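19 Feb 2022

So I've finally started planning the garden at Dallow, which mostly means sitting indoors with a mug of tea while it rains sideways. Twelve veg beds, squared off properly this year, no more wobbly rows! I want the beans in by May and I've got almost 700 seeds in the tin already (mostly lettuce, oops).

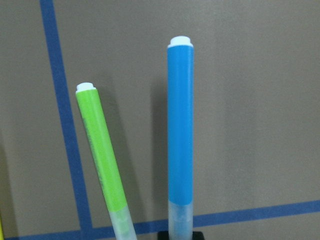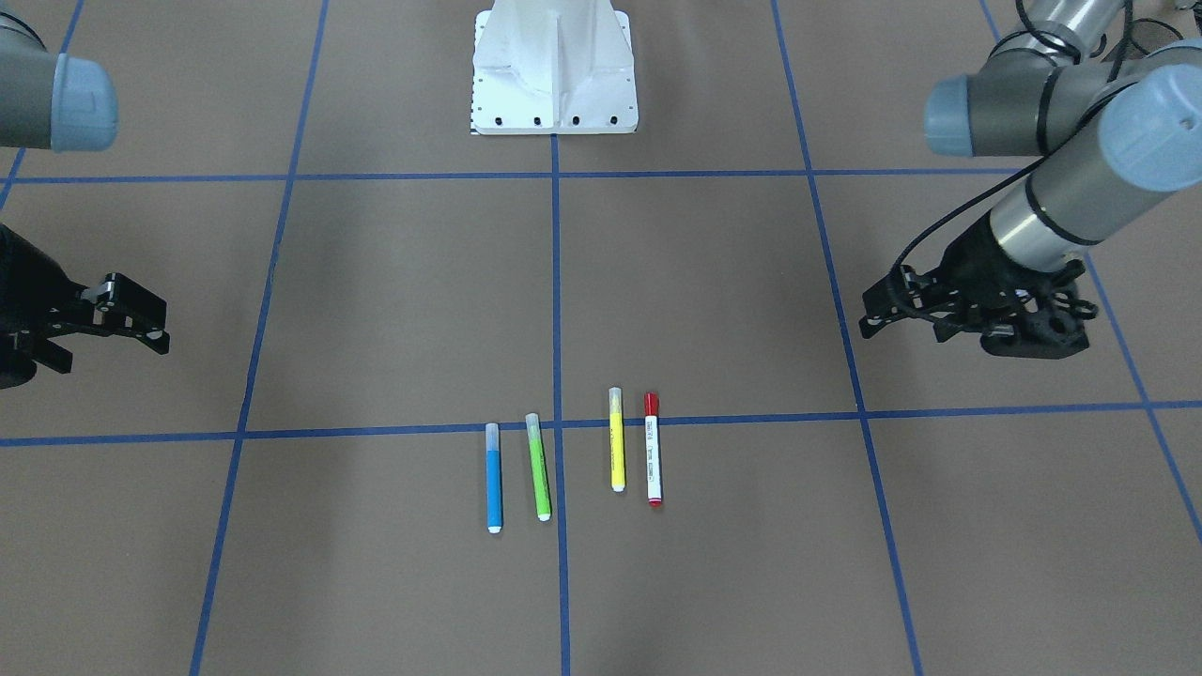 Ardalan Mirzaei commented that squares are fine for lettuce but beans want a long row and plenty of string, and that I should leave a whole bed for squash or I'll regret it by summer. He's probably right. I'd still like to squeeze the squash in beside the compost heap, where it did so well last time, and give the spare bed to leeks.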